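Dumance House Residents Kitchens Laundry Bookings Contact

Shared Kitchens: Questions About Cabinets and Storage
Prepared by Auður Lykkegaard, Residential Services
Updated January

The following answers apply to all shared kitchens in Dumance House and in the Ladolley annex. They supplement the residence rules, which remain in force. Residents who do not find an answer on this page are asked to write to the Residential Services desk before making any change to a kitchen.

What may be kept in the kitchen cabinets?

Cookware, tableware, dry food in closed packages, and ordinary kitchen supplies may be kept in the cabinets. Fresh food belongs in the refrigerator shelf assigned to the room. Luggage, tools, paint, and sports equipment may not be stored in a kitchen at any time.

Are the lower cabinets shared or assigned?

The cabinets under the counter are shared by all rooms on the corridor. The overhead cabinets are assigned by room number, and the current assignments are posted inside the corridor door. Residents may exchange overhead cabinets by agreement, provided that both rooms notify the desk in writing.

What should I do with a loose part from a cabinet?

Rods, hinges, shelf pins, and screws should be handed in at the desk in an envelope marked with the kitchen number. Please do not discard a part, even if its use is unclear. Many of the fittings were supplied by Dalsgaard in a single order, and replacements of the same size can take several weeks to obtain.
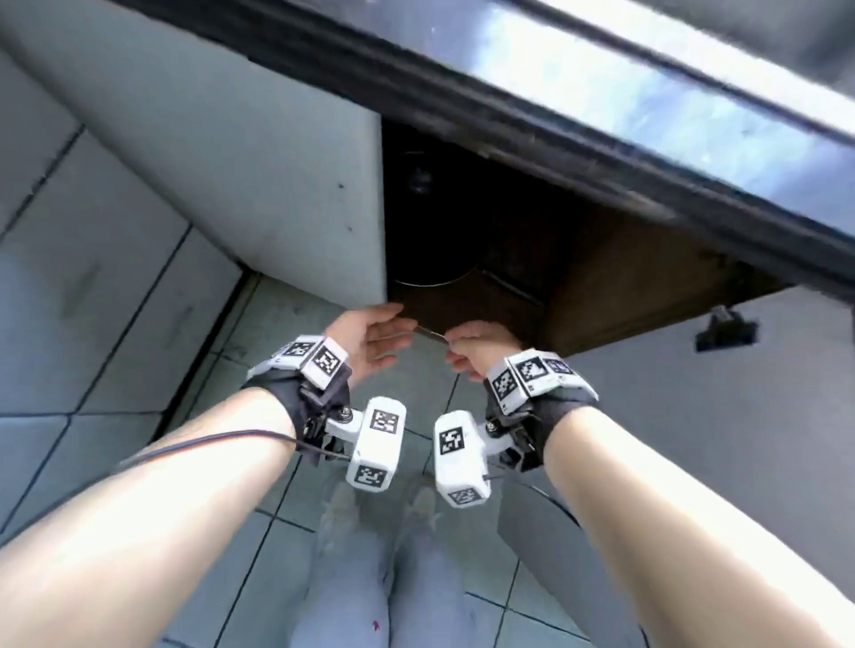

A thin metal rod held below an open cabinet under the counter.

May I repair a cabinet myself?

Residents may tighten a handle or return a shelf to its place. All other work is carried out by the maintenance office. This includes rehanging doors, drilling, gluing, and any work near pipes or electrical outlets. Requests received before noon on a Tuesday are normally reviewed the same afternoon.

How should pans be stored in the lower cabinets?

Pans should be clean and fully dry before they are put away. Place heavy pans directly on the cabinet floor and turn long handles so that the door can close. Tall pots and jugs should stand toward the back, where they are less likely to be knocked over.

Pans may be nested if a cloth or a sheet of paper towel is laid between coated surfaces. Lids should not be left balanced on top of a stack.

How do I take out a large pan without disturbing the other items?

Use both hands. Hold the handle with one hand and support the opposite rim with the other, then bring the pan forward slowly and keep it level until it has cleared the front edge of the cabinet. If another item is resting in or against the pan, remove that item first. Residents who have difficulty reaching the lower cabinets may ask the desk for a place on the open shelf, and no medical statement is required for this request.
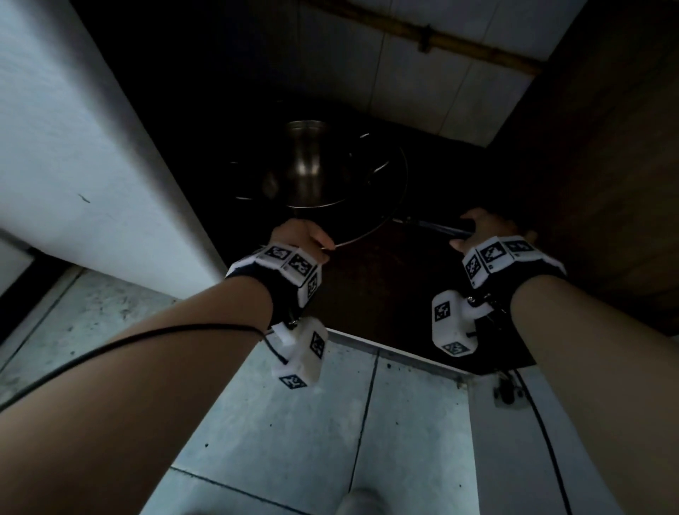 Who owns the pots and pans already in the kitchen?

Each kitchen is furnished with a basic set of cookware, which is listed on the inventory sheet kept at the desk. Items on the sheet belong to the residence and must remain in the kitchen. Items not on the sheet are treated as private property and should carry the owner's room number on the base or handle. A paint marker for this purpose may be borrowed from the desk.

What happens to unmarked items?

Unmarked private items are collected at the end of each term and held for 28 days. Residents may claim them during desk hours by giving a reasonable description. Items not claimed in that period are offered to incoming residents without charge. Damaged cookware is recycled and is not held.

May I use the furnished cookware in my room?

No. Cooking is permitted only in the kitchens. Bowls, plates, and cutlery may be carried to a room for a meal and should be washed and returned the same evening.
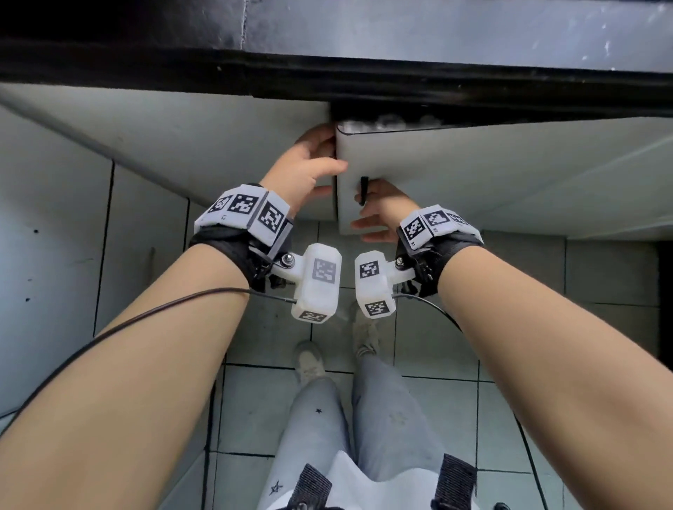

OVERHEAD CABINETS

How full may an overhead cabinet be?

The doors must close without pressure, and the contents must stay in place when a door is opened. Soft and light goods are best suited to the overhead cabinets – for example paper towels, empty food containers, and packets of tea. Heavy cookware, glass jars, and bottles of oil should be kept below the counter.

How should the doors be opened?

Open one door at a time and keep the other hand near the lower part of the door until it is clear that nothing inside has shifted. Do not hang bags or towels from the handles. A door that swings open unaided should be reported, as the hinge may need adjustment.

May plastic bags be stored there?

Clean, empty bags may be kept in small quantities. They should be folded or placed together inside one larger bag. Bags must not be stored above or beside a cooktop, and bags left on the counter will be removed by the cleaning staff.

May I use a step stool?

A two-step stool made by Damov is available in each kitchen and should be returned to its hook after use. Chairs and counters may not be used for climbing.

How often should the cabinets be cleaned?

Assigned cabinets should be emptied and wiped at least once per term. Shared cabinets are cleaned by the corridor in rotation. Warm water with a little dish soap is sufficient. Abrasive pads mark the white door fronts and should not be used.

Whom do I contact?

Questions about assignments and inventory sheets should be sent to Auður Lykkegaard at Residential Services. Questions about repairs should be sent to Jagadeesh Arumugam in the maintenance office, internal extension 588. Please state the building, the kitchen number, and whether the cabinet is above or below the counter.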